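Written rules for a two-finger arm: an interview with the cell safety lead at Garano

The handling lab at Garano keeps its rulebook for small robot arms in a ring binder by the door. It runs to 60 pages, most of them about people, floors and power. Section 2 covers the work itself: what may be placed in front of the arm, how a trial is started and what gets written down afterward. We spoke with the lab's safety lead, who wrote most of that section and asked to be identified by job title only.

The first version came over from the company's older site in Flindham, where the arms loaded trays. "It assumed a hard fixture and a known part," the safety lead said. "Every clause had a drawing number in it. We work with household objects on cloth. Half of it did not apply, and people had started skipping the other half."

The rewrite took one winter. Clauses that could not be checked by a person standing at the table were removed. "Keep the area tidy" went out. The replacement says that only the objects listed on the task sheet may be on the work surface when the trial starts, and that the operator reads the list aloud before enabling motion.

Soft coverings needed more discussion. A cloth protects the table and the objects, but it moves. The Garano rule treats the covering as part of the setup, with its own line on the sheet.

"If the fingers have taken hold of the cloth, that is a contact event," the safety lead said. "It gets logged. It does not matter whether the object ended up in the right place. The operator stops, opens the gripper, raises the arm by hand control and lays the cloth flat again. Then the trial number goes up by one."
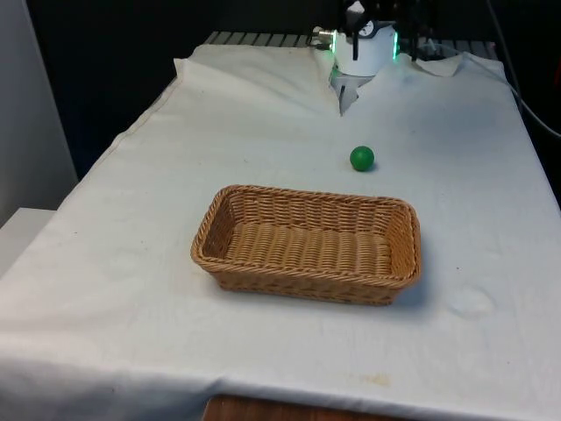
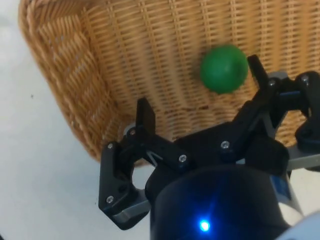
A green ball and a wicker basket on white cloth.

Containers have a clause of their own. The sheet has to state the type of container, the height of the rim and whether the fingers are allowed below it. A woven wall is listed separately from a smooth one. "A fingertip can catch in a weave," the safety lead said. "With a smooth bowl it slides. We set a lower closing force for anything woven, and the approach has to be from above."

The lab logged 226 contact events in the first season under the new rules. Management at the Clatevholm office asked whether the rules had made the work worse. The safety lead's reply was that the old form had no box for such events. "You cannot compare the two periods. I wrote that on the cover page of the report and I still got the question."

Stops are handled strictly. Any person in the room may call one, and the operator does not ask why until the arm is still. Restart needs a second look at the surface, the cable run and the fingertips. Fingertip pads are replaced after 800 closing cycles or at the first visible nick.

One point remains open. The Lozano project, which shares the task sheets, wants operators to be able to clear a minor cloth contact without ending the trial. The safety lead is against it for now – mainly on the definition of minor. "Give me a measurement and I will put it in. A fold of this height, a pull of that many millimeters. So far the drafts say 'slight', and two operators will read that two ways."

A revised section is due in May. It will add a page on lighting and a shorter form for repeat trials with the same objects. The binder stays by the door. There is an electronic copy, but the signed one is the paper one.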